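We're looking for people who mend things, and for people who would like to learn how. The Grukum Repair Room opens its doors again in September, and before then we need to find up to 15 new bench helpers to join us for the autumn season. If you have ever taken the back off a radio just to have a look, or if you've spent an evening with a needle and a torn coat and rather enjoyed yourself, please do read on (and if you haven't, read on anyway, because plenty of our best helpers hadn't either).

## Who we are

The Repair Room began in the back of the old McKinnon drapery on the harbour side of Serorora, with a borrowed kettle and two trestle tables that wobbled. We have since moved upstairs, where the light is far better and the tables have been seen to. People bring us lamps, toasters, bicycles, zips that won't zip, music boxes, garden shears, and once a very large accordion that needed two of us to get it up the stairs. We look at it together, we have a go, and more often than you'd think it goes home working. Last season 166 items came over our threshold, and we are still quite proud of that.

We don't charge for repairs. There's a tin by the door, and visitors put in what they like.

## What a bench helper does

You sit down next to somebody who has brought in something broken and you work through it with them. That's really the heart of it. Some visitors want to hold the screwdriver themselves and some would far prefer to watch and tell you where the thing came from, and both are fine with us. You'll write a line or two on the job card at the end, so that whoever picks it up next time knows what has been tried.

We have four benches:

- **Textiles:** hems, darning, zips, buttons, curtain tape and the odd teddy bear
- **Small electricals:** lamps, radios, kettles and anything with a plug, always alongside one of our trained testers
- **Bicycles and garden tools:** mostly punctures and brakes, and a great deal of rust
- **Odds and ends:** glue, hinges, handles, spectacles and whatever else turns up

You can choose your bench or move about. New helpers spend their first 2 sessions sitting in with somebody experienced before taking a job of their own.

## Who we'd love to hear from

You don't need a certificate. We would like you to be patient, fairly tidy, and comfortable saying "I'm not sure, let's ask". If you sew, we would be especially glad of you, as the textiles queue does tend to run out of the door and along the landing! Helpers need to be 18 or over, though younger people are very welcome to come along as visitors with a grown-up and something to mend.

The room is up one flight of stairs and there is a lift at the Rasitora Lane entrance. If there's anything that would make it easier for you to take part, tell us when you write and we will do our best to sort it out before you arrive.

## What we can offer

This is unpaid, but we cover your bus fare, and there is always soup. Each session lasts three hours with a proper break in the middle. We'll lend you tools, give you a short safety course before you start, and pay for your electrical testing training if that's the direction you'd like to go in. We also keep a shelf of spare parts which helpers are free to rummage through for their own projects at home.

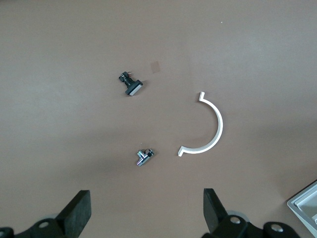 *Small parts on the tabletop, including what looks like a push-button switch.*

## How to apply

Send us a letter or an email of any length, telling us a little about yourself and about one thing you have mended, or tried to mend, or wish you had. Please say which bench appeals to you and which sessions you could manage. There's no form to fill in. Write to Bench Helpers, Grukum Repair Room, Rasitora Lane, Serorora, or hand your letter in at the door if you're passing.

We'll reply to everybody, and then invite you in for a cup of tea and a look round, which takes 60 minutes at the very most unless we get talking.

Notice posted Jun 4, 2026. Places stay open until they are filled.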